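# Der alte Rechner unter dem Schreibtisch, oder: ein Februar mit Staubpinsel

Seit Weihnachten hatte ich mir vorgenommen, endlich den alten Rechner aufzumachen. Er stand unter dem Schreibtisch, links neben dem Papierkorb, und brummte, wenn man ihn einschaltete, wie der Kühlschrank meiner Großmutter. Das war kein dramatisches Brummen, eher so ein gemütliches, an das man sich gewöhnt, bis man einmal zwei Wochen weg war und beim Nachhausekommen denkt: Mensch, das ist ja furchtbar laut!

Im Februar war es dann so weit. Draußen Schneeregen, drinnen eine große Kanne Tee, und der Küchentisch war ausnahmsweise einmal frei (das ist bei uns seltener, als man glauben möchte). Ich hatte mir extra eine alte Wolldecke bereitgelegt und dann doch ein Baumwolltuch genommen, weil mir einfiel, dass Wolle und Elektronik vielleicht nicht die besten Freunde sind. So fängt es bei mir immer an: erst eine halbe Stunde Vorbereitung, dann noch einmal Tee kochen und dann wirklich anfangen.

## Wozu überhaupt?

Ich hänge an dem Gerät. Auf ihm liegen die Scans von den Familienfotos, die ich vor ein paar Jahren angefangen und nie fertig bekommen habe, bisher 251 Stück, manche davon doppelt, weil ich zwischendurch nicht mehr wusste, welches Album ich schon hatte. Dazu kommt Wultell, das kleine Programm, mit dem ich meine Rezepte verwalte und das es für neuere Rechner einfach nicht mehr gibt. Ich habe es mit anderen Programmen versucht, wirklich. Aber wer einmal bis zu 200 Rezepte mit eigenen Randbemerkungen eingetippt hat ("Omas Version, weniger Zucker!!"), der zieht nicht so leicht um.

Einen neuen Rechner wollte ich also nicht, nur einen leiseren. Und ein bisschen neugierig war ich auch, das gebe ich gern zu. Ich hatte in so ein Gehäuse noch nie länger als ein paar Sekunden hineingeschaut.

## Aufmachen

Vorher natürlich alles abgezogen: Netzkabel, Bildschirm, Tastatur, den Drucker, der sowieso nur noch aus Gewohnheit angeschlossen war. Danach habe ich noch einmal kurz auf den Einschaltknopf gedrückt, das hatte ich irgendwo gelesen, und dann eine Weile die Heizung angefasst. Ob das viel bringt, weiß ich nicht, aber ich hatte ein besseres Gefühl dabei.

Den Rechner habe ich auf die Seite gelegt, und der Deckel ging leichter ab, als ich befürchtet hatte. Ich hatte mit einem ganzen Sack voll Schrauben gerechnet und sogar den Schraubendrehersatz von Prodilum aus dem Keller geholt, 34 Teile im Klappkoffer, von denen ich in all den Jahren vielleicht vier benutzt habe. Auch diesmal blieb der Koffer erst einmal zu.

Und dann sitzt man da und schaut hinein und wundert sich, wie ordentlich das alles ist. Ich weiß nicht, was ich erwartet hatte, wahrscheinlich so etwas wie meine Kabelschublade. Stattdessen hat jedes Teil seinen Platz, und selbst das Blech hat überall seine Schlitze und Aussparungen, bei denen ich mich jedes Mal frage, wer sich das wohl ausgedacht hat.

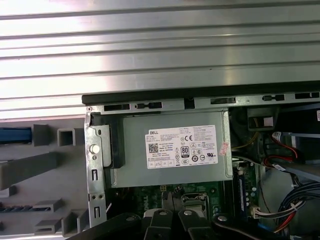 *Das Netzteil mit seinem großen Etikett, darunter die grüne Hauptplatine.*

An dem Etikett bin ich erst einmal hängen geblieben. So viel Kleingedrucktes auf einem Kasten, den man normalerweise nie zu Gesicht bekommt! Groß und deutlich lesen konnte ich DELL, das CE-Zeichen und das Zeichen mit der 80, das für den Wirkungsgrad steht. Sogar ein QR-Code ist drauf. Und dann die vielen kleinen Symbole, eine ganze Versammlung davon. Einige kannte ich, bei den meisten musste ich raten. Am besten gefällt mir aber der kleine rötliche Aufkleber am Rand, der ein bisschen schief sitzt. Irgendwie hat mich das gefreut - in dieser ganzen Ordnung eine einzige Sache, die aussieht, als hätte ich sie selbst aufgeklebt.

Das Netzteil selbst habe ich übrigens nicht aufgeschraubt, und das solltet ihr bitte auch nicht tun. Da drin kann auch nach dem Ausstecken noch ordentlich Spannung sitzen. Von außen abpinseln, die Lüftungsöffnungen sauber machen, fertig.

## Pinseln, pusten, wieder pinseln

Für den Staub habe ich einen weichen Malerpinsel genommen, den flachen von Gosling, der eigentlich zum Lasieren gedacht war. Er war noch unbenutzt, weil das Gartenregal bis heute auf seine Lasur wartet (anderes Thema, bitte nicht nachfragen). Mit so einem Pinsel kommt man wunderbar in die Ecken, ohne dass man drücken muss. Auf der Platine bin ich ganz vorsichtig gewesen, immer von oben nach unten, und habe den Staub zum Rand hin gekehrt, wo ich ihn mit dem Tuch aufnehmen konnte.

Für die Lüfter gab es dann Druckluft aus der Dose, die Hausmarke von Wirkex. Wichtig ist, dass man das Lüfterrad dabei festhält, ein Finger oder ein Holzstäbchen reicht völlig. Beim ersten Stoß hatte ich das vergessen, und das Rädchen sauste los, dass mir fast die Dose aus der Hand gefallen wäre. Und macht das Fenster auf! Ich habe es nicht gemacht, wegen des Schneeregens, und durfte hinterher den ganzen Tisch, zwei Stühle und die Obstschale abwischen. Die Äpfel habe ich auch gewaschen.

Insgesamt hat mich die Sache einen Nachmittag gekostet, Teepausen großzügig eingerechnet. Das meiste davon war Schauen. Ich habe mir die Platine bestimmt zehn Minuten lang angesehen wie einen Stadtplan von oben, mit Straßen und Plätzen und kleinen Vororten, und überlegt, wo meine Rezepte da wohl durchfahren, wenn ich sie aufrufe.

## Und, ist er leiser?

Ja, ist er! Lautlos nun nicht, das kann man von einem Gerät in diesem Alter wohl auch nicht verlangen, aber das Kühlschrankbrummen ist weg. Geblieben ist so ein sanftes Rauschen, bei dem ich gut Radio hören kann. Außerdem steht er jetzt auf einem kleinen Brett statt direkt auf dem Teppich, damit er von unten weniger Fusseln zieht. Das Brett ist ein Rest vom Gartenregal, also hat wenigstens ein Teil davon schon eine Aufgabe gefunden.

Die Fotos habe ich am selben Abend noch auf eine externe Platte kopiert, das lief nebenher, während ich die Linsensuppe gekocht habe. Das Rezept dazu (aus Wultell, Nummer 2 unter "Suppen, schnell") tippe ich euch beim nächsten Mal ab, ich muss nur noch ausprobieren, ob sie mit weniger Essig auch schmeckt.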